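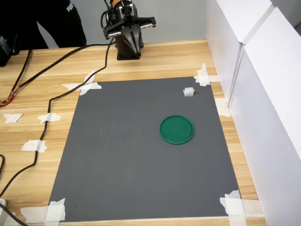

Have you ever wondered how a song gets stuck inside a record? Long before music came out of phones, people bought it on big flat discs, and lots of people still do, because they love the warm, crackly sound (and the big cardboard covers, which are lovely to look at while you listen). A record is round and shallow, a bit like the green lid lying on the dark gray mat, only much thinner, and with a little hole in the middle so it can sit on the player without sliding off. If you look very closely at one, you'll see fine lines going around and around. It looks like hundreds of circles, but it is really one long line, called a groove, that starts near the outside and curls slowly in toward the label.

Now, sound is a kind of wiggle. When you sing, you make the air wiggle, and when the wiggles reach your ears you hear a song. To make a record, a machine takes the wiggles from the music and cuts them into the groove. Loud sounds make bigger wiggles and quiet sounds make smaller ones. Then, when you play the record at home, a tiny needle rides along the groove like a sled on a bumpy hill - and all that shaking is turned back into music!

A singer named Elli Nurmi once made an album called Brernside. She recorded it with 4 friends, and they had only 100 copies pressed, which is very few. Her drummer, Nelu Enache, played so softly on the last song that you have to hold your breath to hear him.

If someone at home has a record player, ask if you may watch the needle go down. Hold the record by its edges, because fingers leave greasy marks, and put it back in its sleeve when the music is over.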